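Workshop tips: setting up a table for pick-and-place trials

28/04/2021
By Tala Hattar

These tips come from our small workshop at Plonitz, where Tamer Awwad and I study how a robot arm learns to tidy blocks from recorded demonstrations. Our method has the name Nurka. It is a simple idea: a person guides the arm many times, the program learns from the recordings, and then we check if it can do the same with the blocks in new places. I write for people who have a bench, an arm and not much money. Most of our bad results in the first months had their origin in the table and not in the program.

1. Cover the table with one plain cloth

A shiny bench top gives reflections, and the program can take a reflection for an edge. We use an ordinary white tablecloth. Small creases and old stains are no problem for us. We trained on 1306 recordings and the cloth was not ironed for any of them. Please do not change to a clean cloth in the middle of a study. We did this once and the success rate fell for two days, until we put the old one back.

2. Choose objects that differ in one thing only

Our cubes are the same size and differ by colour: red, green and blue. When the arm goes to the wrong one, we know that the mistake is about colour and we do not have to discuss shape or weight. For the target we like a low basket with sloping sides. A wicker one from the kitchen is good enough, but take care that the rim is lower than the fingers can travel.

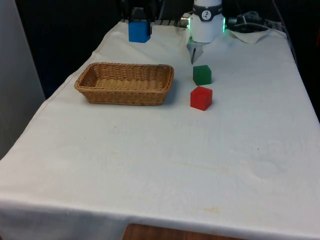 3. Write the start layout before you touch anything

Write the position of each cube and of the basket in a notebook, in words, before the trial begins. "Green at the back, red in front, basket on the left" is enough for a first check. A second person should be able to set up the table again from your note. Tamer does not look at my table when he does this, only at my handwriting, which has improved.

4. Keep the basket still, move the cubes

In our first plan we moved everything between trials. The results were hard to read. Now the basket stays for a full block of 24 trials and only the cubes change places. After the block we move the basket by one hand width and start again.

5. Give a separate mark for the grasp

It is tempting to write only "success" or "failure". We write three marks: correct cube chosen, cube held above the cloth, cube released in the basket. A trial can earn the second mark and still lose the third.

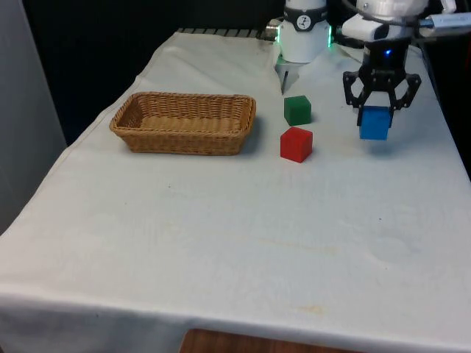
6. Look at the failures in groups

In the Sleiman series we had 2237 trials in total. I sorted the failures by layout, and the largest group was from layouts where two cubes stood one behind the other. We recorded some 5 hours of extra demonstrations for only this kind of layout, and it helped more than all the recordings we had added before.

7. Clean the fingers, and leave the lights alone

Wipe the gripper fingers with a dry cloth at the start of each block. Draw the curtains, use the same lamp, and write down which lamp it was. We repeated the test in July light with the curtains open and the colour mistakes came back, mostly between green and blue.

If you use the Gokero logging sheet, add a column for the cloth. Ours did not have one, and we wrote it in the margin.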